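Tourism Operations 2
Topic 4 handout: Seasonal demand and airport capacity
Prepared by Annapurna Nambiar
Updated 8 January 2019

Read this before the tutorial. It covers the same ground as the lecture, with the worked case at the end set out in more detail than there was time for in class. Bring a calculator.

4.1 What we mean by a peak

A peak is a period when demand for a service is well above its usual level. In tourism, peaks come from school holidays, public holidays, weather, festivals and sport. Some can be forecast years ahead. Others, such as a cup final that a local team was not expected to reach, give a few days of warning.

Keep three terms separate in your assignments. Students lose marks on this every year.

Demand is the number of people who want to travel at a given price.
Capacity is the number of people the system could carry or house in a given period.
Throughput is the number it did carry or house.

Throughput can never be higher than capacity. It can be a long way below demand, and the airport's own figures will not show this, as people who could not get a seat do not appear in passenger counts. When you read that an airport "handled record numbers", you have been told about throughput and very little about demand.

4.2 Where the limit sits

An airport is a chain of processes: runway, taxiway, gate, terminal, border control, baggage, kerb, road. The slowest link sets the limit for the whole chain. Adding capacity anywhere else does not help, and may make queues worse at the slow point.

At small regional airports the slow link is often baggage or the kerb. At larger international ones it is more often the runway or border control. At island airports it may be outside the fence altogether, for example a ferry that leaves only at fixed times.

A common error is to treat the number of seats sold as the load on the terminal. What matters for the terminal is how many people arrive in the same short period. Two flights landing four hours apart are easy. The same two flights landing ten minutes apart may fill the arrivals hall.

4.3 Extra flights

An airline that wants to add a flight in a peak needs an aircraft, a crew, permission to land and take off, a gate and ground handling. The first two are the airline's problem. The rest depend on the airport and the regulator.

Extra flights come in three main forms:

Added frequencies. The airline flies an existing route more often.
Upgauging. The airline keeps the same timetable and uses a larger aircraft. This uses no more runway time, but it does put more people through the terminal at once.
Charters. A tour company hires a whole aircraft for a season or for one trip.

Approval for an extra flight does not mean the flight will operate. Airlines apply for more than they need and hand back what they cannot sell. If you quote approved flights in an essay, say that they are approved flights.

4.4 Worked case: Drevville

Drevville is a coastal resort town with a single-runway airport. Its main peak is in August, when the sailing regatta falls in the same fortnight as the school holidays on the mainland. The largest tour company serving the town is Leltine, which runs package holidays and charters its own aircraft. Most visitors stay in the old town or at Clollotico, a resort strip on the far side of the bay.

Leltine asked for 9 extra flights across the fortnight. The airport approved 6. The remainder were refused because the requested times fell inside the evening curfew. Leltine then changed some approved flights to a larger aircraft and ended up with nearly 3,000 extra seats in each direction.

Consider what happened next at each link in the chain.

Runway. No difficulty. There was spare time on every day of the fortnight.

Terminal. The arrivals hall has 2 baggage belts. On regatta weekend both larger aircraft landed within the same hour, and the hall had to be closed to meeters and greeters until the first flight had cleared.

Road. Coaches to Clollotico use the bay road, which has one lane each way and was partly closed for the regatta. A transfer that normally takes 35 minutes took more than twice as long.

Accommodation. Rooms were available, but check-in desks were not staffed for late arrivals. Guests who had waited at the belt and then on the coach waited again in the lobby.

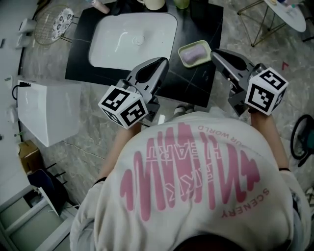

The Hettiarachchi review, written for the town council after the season, found that the airport had met every one of its own targets. It had approved flights promptly and its runway delay was low. The complaints went to the tour company and the hotels. The review recommended that flight approvals be shared with the coach operators and the larger hotels as soon as they were made, and that two widebody arrivals not be accepted within the same hour while the terminal keeps its present layout.

Leltine objected to the second point. It argued that its arrival times were set by slots at the other end of the route and that a limit would cost it a full rotation on the busiest days. The council accepted the first recommendation and put off a decision on the second.

4.5 Load factor and return legs

Holiday peaks are directional. At the start of the fortnight flights come in full and go out close to empty. At the end it is the other way around. An airline with extra seats in both directions will sell only part of them, and the price of the full leg has to cover the cost of the other.

Load factor is passengers carried divided by seats offered. Always state whether your figure is for one direction or both. A season average can look poor while every inbound flight in the first week was sold out.

4.6 Tutorial tasks

Draw the chain of processes for Drevville from touchdown to hotel room. Mark the slowest link on an ordinary day and on regatta weekend.

Write a paragraph for or against the widebody limit from the point of view of either Leltine or a hotel manager at Clollotico. Do not use both.

Find a news report of extra holiday flights at any airport. Note which of its figures describe demand, which describe capacity and which describe throughput. Bring a printed copy.

Reading for next week is the chapter on slot allocation. Skip the appendix.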